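Table Hosts and Story Sharers Wanted for the Kovside Kitchen Memory Project

Posted December 6, 2023 in Get Involved, Kovside Neighborhood Association

Hello, neighbors, and hello to anybody who has found this page by way of a cousin or a flyer at the laundromat! We are getting ready for another season of the Kitchen Memory Project and we would love to have you in it. If you have ever stood at a stove trying to remember how your grandmother got the dumplings to stay closed, or argued with a brother over whether the soup had dill in it, you are very much the sort of person we hope to hear from.

For those who are new to us, the project collects family recipes along with the stories that travel with them. We sit down with people in small groups, we talk (a lot), and we write down what we hear. At the end of it all the stories go into a printed book, which we give to everyone who took part and to the lending shelf on Dudola Street. Last time the book ran to 175 pages, and I will admit that a good number of those pages were Mal-soon Yook on the subject of radishes. She could have filled the whole thing, and I would have read every word.

What we are looking for

We need two kinds of people this time. First, story sharers. You come to a conversation afternoon with one dish in mind and tell us where it came from, who made it, and what was going on in the house when it was being made. You do not have to be a good cook. Seung-woo Shin told us a wonderful story about a rice cake he has never once managed to make, and it opened the second chapter. You don't need a written recipe either. "A handful of this and then you wait until it smells right" is perfectly fine, and we'll work out the handfuls together.

Second, table hosts. Hosts welcome people, pour the tea, keep the conversation moving gently along, and take notes. We have places for 11 hosts. It helps if you are a patient listener and can write quickly, or at least can read your own handwriting the next morning. If you speak Ukrainian or Korean as well as English, please do mention it when you write to us, as many of our older sharers are happiest telling a story in the language it happened in.

Every conversation afternoon lasts about three hours with a good long break in the middle. Please wear something comfortable, and bring a photo, a spoon, a stained index card or anything else that helps you remember. You'll take it home again the same day.

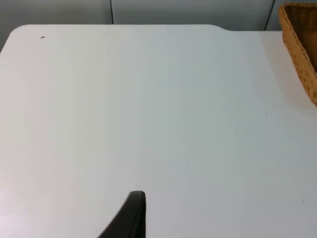
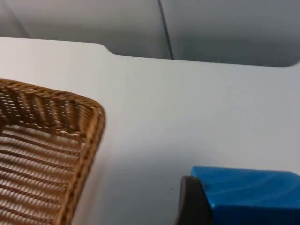
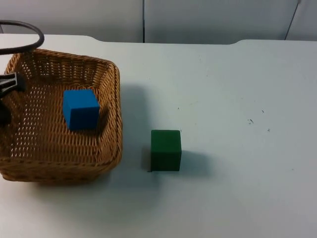 White tabletops in all three pictures, and a wicker basket in the last one.

Reading time: 6 minutes

What the afternoons are like

People sometimes worry that they will be put on the spot, so let me set your mind at rest. We begin with tea and whatever has been baked, and we go around the table with names and a little about where everyone grew up. Then somebody starts. It is nearly always the person who said at the door that they had nothing interesting to tell! From there it wanders, as good talk does, and the host steers it back to the food now and then. If you would like to listen for your whole first visit and speak at the next one, that suits us fine too.

We do record the sound with your permission, so that the notes can be checked later. You can ask us to switch the recorder off at any point, and you will be sent your story to read over before it goes anywhere near the printer. Change whatever you like. Tymofii Sirko changed his four times and ended up putting back the first version, and we were glad to have it.

Who can take part

Anyone 18 or over who lives, works or used to live in Kovside or the Trorent side of the creek. Younger family members are welcome to come along with a parent or grandparent, and we find the grandchildren ask the best questions.

What you'll receive

Hosts are paid $175 for the season, which covers training and all your afternoons. Sharers receive a copy of the book and a bus pass for the day, and lunch is on us either way. Please tell us beforehand about allergies, or anything you don't eat.

How to apply

Send a short note to Kyung-tae Joo at the association office, or drop it in the box by the front door. A paragraph is plenty. Tell us your name, the best way to reach you, whether you'd like to host or share, and the dish you would bring if you could bring only one. Hosts should add a line or two about any experience they have with groups, paid or otherwise. Raising a large family counts.

Gyu-bin Choo will telephone everyone who writes, usually in the early evening, so if an unfamiliar number rings around suppertime, do please pick up. Host training is spread over two mornings, and the conversation afternoons run after that until June, when we have the book supper and everyone brings the dish they talked about. Come hungry to that one, and bring a container with a lid.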